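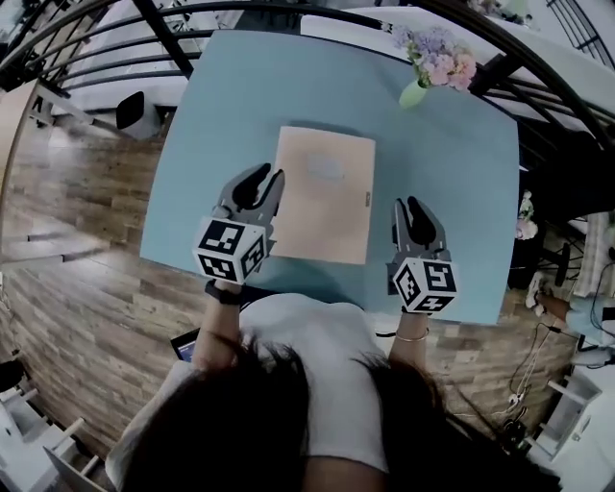 Right handheld gripper beside the folder, left claw on its lower edge.

2 min read

The marker cubes are the fiddly part of this build. Each pair of fingers sits on one, and I reprinted the left cube after its faces came out 2 mm undersize. Tracking has been steadier since, though it still drops out when a wrist turns past 90 degrees. Pejman Dehghan suggested a second camera – I would sooner fix the mounting first. The last log ran to 287 lines, mostly timestamps. Finger stiffness is next.

Filed under: Workshop, Robotics

Search this blog Go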